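Notebook, cell 2 - open day at the Brerberg workshop
Thursday, written up the same evening, corrected in the morning

Doors at ten. I was in the workshop from a quarter past seven to warm up the arms and run the homing three times. The left arm homed well each time. The right one stopped once with a following error on the wrist, and I cleared it and it did not come back. I write it here so that we look at the log before the next long run.

Visitors came in small groups. In total 238 signed the sheet at the door, but I think some families signed with one name. The group from Hafstein came before lunch, and the people from Vedelel came at two, with their own questions printed on paper, which I liked very much.

What we showed: the handover task with the dish and the pear. One arm brings the dish, the other arm brings the fruit, and then they go back to the waiting pose. We had prepared also the cup task, but I took it out of the programme at nine o'clock. It works at night when I am alone with it and it does not work when people lean on the table, and I did not want to explain this to everybody.

Speed was set to 28 per cent for the whole day. Benjamín asked for a higher value after the first group, because from the back row the motion looks slow and people start to look at their telephones. I kept it low. With the speed at this value the visitors can follow which arm is doing what, and I can reach the stop button without running.

Points to remember about the set-up:

The cables of the grippers need attention. They have enough length for the handover, but the loop becomes wide when the wrist turns, and a wide loop can go between the other gripper and the dish. Before each group I checked the loops by hand. It would be better to have one more clip on the upper link, but the clip must not stop the wrist from turning. I will try it on the left arm first.

The white floor shows every mark. I cleaned it before opening and at lunch, and the scuffs in the middle do not go away with the usual cloth. For the vision it makes no difference, I compared the detection before and after cleaning.

The pear is a good object for a demonstration. The yellow is easy for the camera, and children know immediately what it is and tell the arm what to do. The lemon was too round and rolled out of the dish in the tests on Monday evening, so it stayed in the drawer.

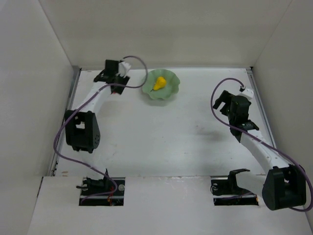

Benjamín Sepúlveda wrote in the margin of the draft that we should let the visitors choose the object next time, even if the success rate goes down, because a failed grasp gives more conversation than ten good ones. He also wants the stop button on a long cable, so that a visitor can hold it.

I agree with the second part. For the first part I am less sure. If the object is new, the policy will hesitate, and then one of us must speak during the hesitation, and I am not good at that in English. Perhaps we can have a box with five known objects and let them choose from it.

Questions that came more than once, for the sheet we give to Zostau:

Does it learn while we watch? No. The policy was trained before, on 3,056 recorded handovers, and nothing changes during the day.

Why two arms and not one with a better hand? I answered with the example of opening a jar. It was understood well.

Can it be used in a kitchen? I said that this one cannot, and that a kitchen has water and fat and small children. One man from Vedelel did not accept this and we spoke for almost 28 minutes, so the next group had to wait. My fault, I should have asked him to come back at the end.

Faults during the day: two protective stops, both on the right arm, both in the afternoon. After the second one I let it rest and talked over the printed slides - the slides are too full of text, I will make new ones.

To do: read the wrist log, order clips, write the object list with Benjamín, return the borrowed chairs to the second floor. The door sheet is in the blue folder. Four chairs are still in the corridor.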